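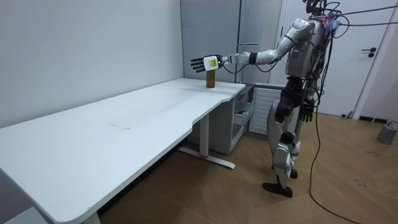 Estudiantes embajadores para las jornadas de puertas abiertas
Universidad de Clarnedmont – Oficina de Admisiones

Buscamos 14 estudiantes matriculados en cualquier grado, a partir de segundo curso, para recibir a futuros alumnos y a sus familias en el campus de Canthorpe durante el mes de octubre.

Tareas: visitas guiadas a la biblioteca Leinonen y a las residencias, atención en el mostrador de información y charlas breves sobre becas y alojamiento. Cada turno dura cuatro horas y esperamos más de 150 visitantes por jornada.

Se pide buen nivel de inglés – se valorará un segundo idioma – y disponibilidad los sábados desde las 9:00. La formación previa, de 2 horas, es obligatoria y se paga igual que los turnos.

Remuneración: 22 euros la hora, comida incluida.

Solicitudes en el portal Dirby, apartado Empleo en el campus.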